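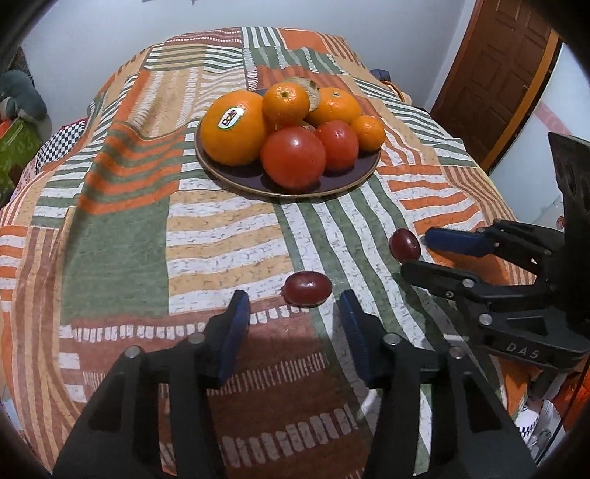

Bedding > Quilts & Throws > Utau Patchwork Quilt

Utau Patchwork Quilt, Full/Queen

Some quilts are heirlooms, meant to be folded over a rail and admired by guests who know better than to sit down. The Utau is for people whose guests sit down. It's machine pieced, machine quilted and machine washable, and it has no opinion about breakfast in bed.

Each top is sewn from 2,088 patches, a number we know only because the pattern software insists on telling us. The layout was drawn up at our Drirnis workroom and hasn't changed much, apart from one season when we tried a scalloped border and heard about it by mail until July.

The top and backing are cotton. The filling is a thin cotton batting, warm enough for spring and fall and a good second layer in winter. If you keep your bedroom at the temperature of a meat locker, look at the Dekis comforter instead.

Care: Wash cold, by itself the first time. Tumble dry low and take it out while it's slightly damp. It will shrink roughly 20 millimeters on the long side and come out with a soft pucker, which people pay extra for elsewhere. Don't bleach it. Don't iron it either, unless you have a very free afternoon.

Price: $170. A matching pair of shams is $50 and does what shams do.

Made by Chaudhry Bedding. Ships folded in a cotton bag that you will keep for years, certain it will be useful. Returns are accepted on unwashed quilts. Dog hair counts as use, even if the dog was only visiting.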